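About Pliler Economics

Last updated March
By the Pliler staff

We read jobs reports for fun. That's probably the first thing you should know about us, and if it sounds like your idea of a good morning too, you're going to like it here!

Pliler Economics is a small teaching and research shop that covers wages, prices, rent and the local side of the national economy. We got going in two rooms over the old savings bank on Gristatby Street, with a shared printer and a long list of questions about why the paychecks in our county kept drifting away from the numbers on the evening news. We still have the printer.

What we do all day

Most of our week goes into the Truvlow Survey, our regular check on what hourly workers in the region are being paid and what they're spending it on. We call or write to 300 households each round, and the same people stay in for as long as they're willing, so we can follow a raise from the month it shows up to the month the rent swallows it (or doesn't). National averages are useful and we use them constantly, but an average can hold perfectly still while half the people inside it are moving up and the other half are moving down. We love that kind of thing. We could talk about it until the building closes, and sometimes we do.

The survey comes out with a plain summary on the front page, the full tables behind it, and a notes section that tells you where we're unsure. The notes section is our favorite part – readers write in about it more than anything else.

Classes

We also teach! Our evening course, Reading the Economy, runs 5 weeks and starts at 6:30 p.m. You don't need any math past what you'd use to split a restaurant check. We go through how unemployment is measured, what the Federal Reserve is trying to do when it moves interest rates, how a budget deficit differs from the national debt, and why two people can look at the same growth figure and walk away with opposite opinions. We bring in the week's real reports and mark them up together on the wall.

There were 59 people in the last group, our biggest yet, and we had to borrow chairs from the dance studio. We've had nurses, retired machinists, a couple of high school seniors and one entire bowling team. People argue, and we're glad they do. We don't endorse candidates, and we don't tell anyone how to vote, but tax policy and trade come up every single session and we wouldn't want it any other way.

The Aoun Room

Our reading room is named for the Aoun family grocery, which stood on the corner for years and let us copy decades of handwritten price books before it closed. Eggs, flour, canned peaches, motor oil, all in pencil. We've typed up 98 of the books so far and there are more in the cabinet. Anyone can come in and look through them, and teachers are welcome to bring a class – just call ahead so we can clear the big table.

How we're paid for

Course fees cover the teaching. The survey is supported by subscriptions from local papers, credit unions and a few city offices, and every one of them gets the results at the same moment the public does. Subscribers don't see drafts and don't pick questions.

Come by

The front door is open from 9 a.m., and there's usually coffee. If you'd like to join the survey, sign up for the next course or tell us we got the rent table wrong, ask at the desk on the second floor. We mean it about the rent table. 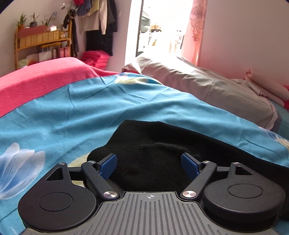 Gray ribbed grip, blue finger pads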